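Skip the big policy for a minute, fix the drawers

Been arguing this since December so writing it down fast. Demos collected with hand-held grippers are the best thing to happen to manipulation in years. No arm to babysit, no teleop lag, you just do the chore. My gripe is with what we do next, which is pour it all in a bucket and report one success number.

Our set at Jovness is 634 demos. Drawer stuff mostly. Trained on all of it, then on a trimmed half where I threw out every demo with a long pause in it. Trimmed half did better on the real cabinet. Not by a lot, but twice in a row, and 2 seeds is 2 seeds, I know.

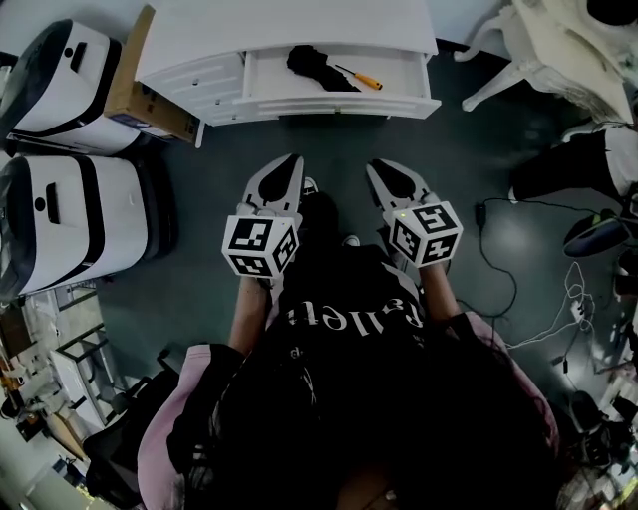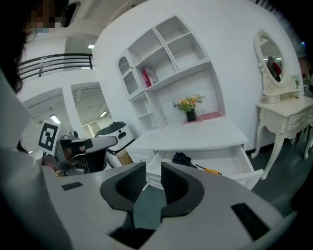
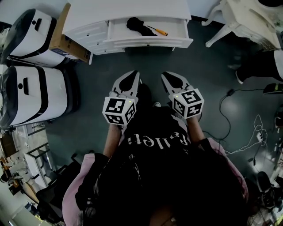 One open drawer, a screwdriver next to something dark. Looks easy. Head view and gripper view disagree about nearly everything except that, and I think the disagreement is where the signal is. People treat the wrist camera as teh main event and the head camera as garnish. I'd flip it for the reach and flip it back for the grasp. Drekar's baseline just concatenates the two and hopes.

So: fewer demos, cleaner ones, say which view mattered when. Publish the rejects too. More on wieghting another day.

Letay Moges wrote back that pauses are data, people hesitate for a reason, and a policy that never saw hesitation will ram the drawer front the first time its grasp slips. Wants to see the trimmed model on 12 cabinets before believing any of it.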